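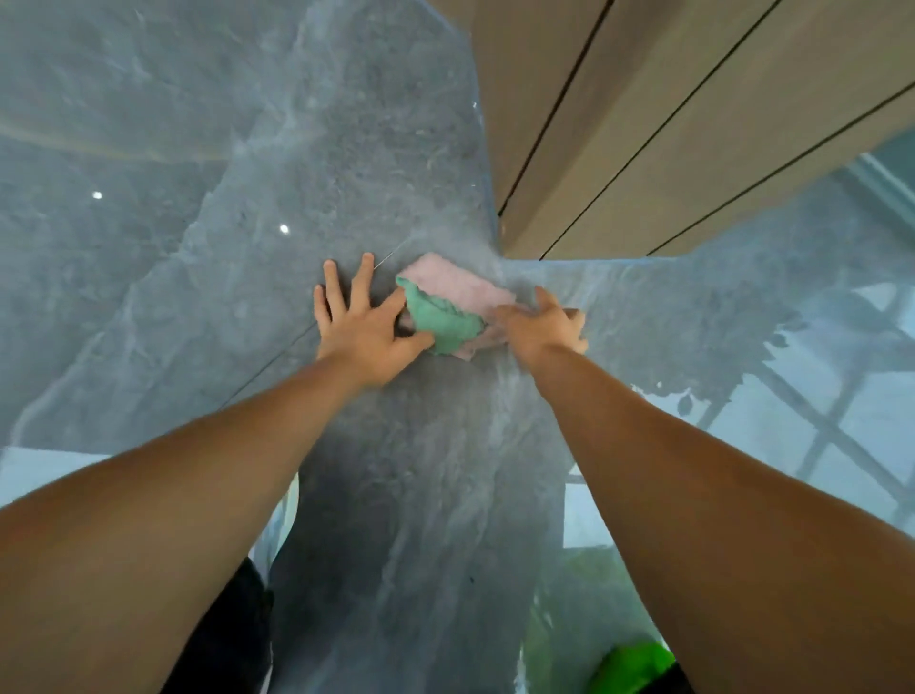 Wiping down a stone counter by hand, two cloths

Call for participants: cleaning staff for an equipment planning study

Posted 18/02/2026

Sinmont is looking for working cleaners to help plan the purchase of cleaning robots for its serviced buildings at Unine and Eltau. We have a budget request to submit in October. Before we ask suppliers for quotes, we need a clear record of what the manual work consists of and how long each part takes.

Floor machines are the easy part of the plan. Suppliers quote them by floor area, and we already have those numbers. Hand work is harder to budget for. Counters, furniture, corners and edges take up a large share of a shift, and we have no reliable times for any of it. Small items are a particular gap.
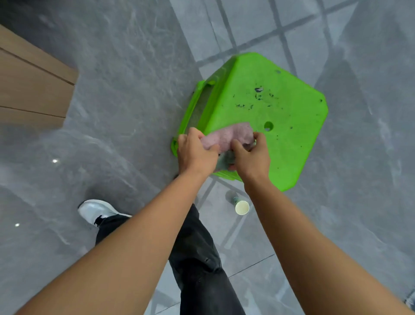 A stained stool seat may need a second pass or a different cloth, and somebody has to decide that on the spot. We want to know how often such decisions come up, so that we don't pay for a machine that leaves most of the job to the same person as before.

What you will do

You will attend 2 sessions at the Unine building. In the first you clean a set of surfaces the way you normally would, while a member of the planning group writes down times. In the second you go through the task list with us and mark each item as suitable for a machine, unsuitable, or unsure. Your reasons will go into the purchase specification. You do not need to know anything about robots.

Who can take part

You should have worked as a cleaner in offices, hotels, homes or shops and be able to stand, bend and reach for the length of a shift task. Cloths, gloves and cleaning products are supplied. If you react to any cleaning product, tell us when you apply.

Pay

Participants receive 600 for completing both sessions. Travel from outside Unine is paid separately against receipts.

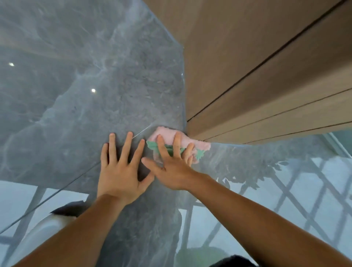 Edge work where the countertop meets the paneling

What happens with the results

The times go into a cost comparison covering purchase, service contract, spare parts, storage space and staff training. The Edwards site has nearly 1,000 task times on paper from an earlier review, but they were taken by room and can't be split by surface. Yours will be. Names are left out of the report, and the times will not be used to assess anyone's work.

How to apply

Write to Wolfram Brandes, equipment planning, at the Sinmont office in Unine. Give your name, a phone number, the kind of places you have cleaned, and whether mornings or evenings suit you. Current Sinmont staff may apply with their supervisor's agreement and will be paid at the same rate.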